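Sandwich assembly cell shown at Dorkireo open day

Rerow site runs its food handling arm for visitors on Sunday

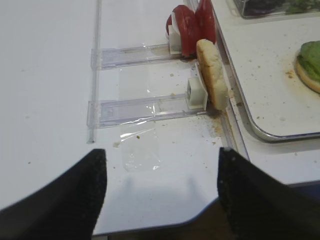
The gripper at the dispensing station, with tomato slices and bread standing at the pushers. Photo: Dorkireo

Dorkireo opened its Rerow workshop to the public on Sunday and ran a robot arm through sandwich assembly from 10 a.m. until midafternoon. Groups of up to 18 people were admitted at a time.

The cell uses one arm with a two-finger gripper. Ingredients are presented on edge at the end of clear plastic tracks, each with a small white pusher block behind the food. The tracks are taped to the table so that their spacing can be changed between trials. Assembly takes place on a metal-rimmed tray alongside.

Joanne Cheetham, who leads the handling group, told visitors that soft food remains the hard part of the job. A tomato slice bends under its own weight and its thickness varies from one fruit to the next, so a fixed grip width does not hold. The current control program closes the fingers in small steps and stops when motor current rises above a set value. Bread is handled with a lower limit because the crumb compresses and does not recover fully.

Standing the slices upright gives the fingers access to both faces. Earlier trials at the company's Birkett site had the slices lying flat, and the arm had trouble getting under them.

Questions from the floor were mostly about cleaning and speed. Toon Schouten, the cell's controls engineer, said the fingers come off with 2 screws and are washed between runs. Crumbs on the work surface are still wiped away by hand. He put the present cycle at 40 seconds per sandwich, with manual loading of the tracks not included in that figure.

Gervasio Valdebenito, who buys equipment for a catering firm in Plikomthorpe, asked whether the pushers could be fed from a magazine. Schouten said a design had been drawn but no parts had been ordered.

The Rerow workshop will hold a second session in December, starting at 7 p.m. Places can be reserved at the front desk.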